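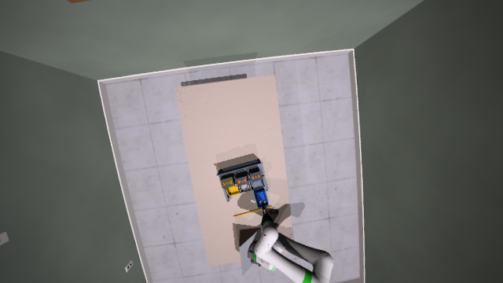 The arm at the blue bin in the Dornley simulation.

Bin test stopped in simulation

The Cidia team halted its bin-handling runs in March after a fault in the gripper release. In 4 of 700 simulated runs, the controller reported an open gripper while the fingers were still closed, and the arm began its retreat with the bin held. Brumico traced the fault to a timeout set 36 milliseconds too short. A fix is in testing – the Cárdenas cell stays on manual release until 3 full batches pass without a repeat. Sites using the same controller settings should do likewise.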